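The Ferora Long Table Dinner Kit

For hosts who have told too many people to come over. 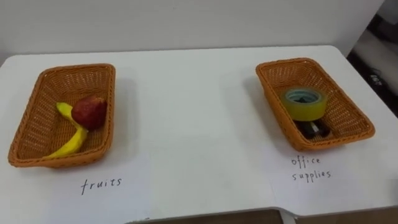 What it is

A complete French dinner for a crowd, cooked in our Zomongate kitchen and sent to you chilled, with instructions a tired person can follow. You supply the oven, the plates and the guests. We can't help with the guests.

What's on the menu

Onion soup first, with the cheese toasts packed separately so they stay crisp until you drown them. Then a choice of 2 mains: beef cheeks in red wine, or a leek and mushroom pie that the beef people always end up wanting. Dessert is a lemon tart. We tried a soufflé version last November and have agreed not to speak of it.

The recipes are by Babak Heydari, who ran the stoves at Darko until the lease went. He'd like it known that the soup should be served hotter than you think. He has asked us to put this in bold and we have declined.

Sizes and price

The kit comes in one size, feeding 12 adults or a smaller number of teenagers. It costs $558, delivery included within the Flanmont area. Further out, ring us and we'll be reasonable.

Storage

Keeps for 3 days in the fridge. The tart doesn't freeze well. The soup freezes beautifully, if you have any left and a favourite neighbour to hide it from.

Heating

Allow 2 hours from a cold oven to the table. The card in the box has the times. Fan ovens run hot, so knock the temperature down a bit and check the pie early.

Ordering

Please give us a week's notice. Allergies go in the notes box at checkout, along with your gate code. "Fussy" is not an allergy, but we do read everything.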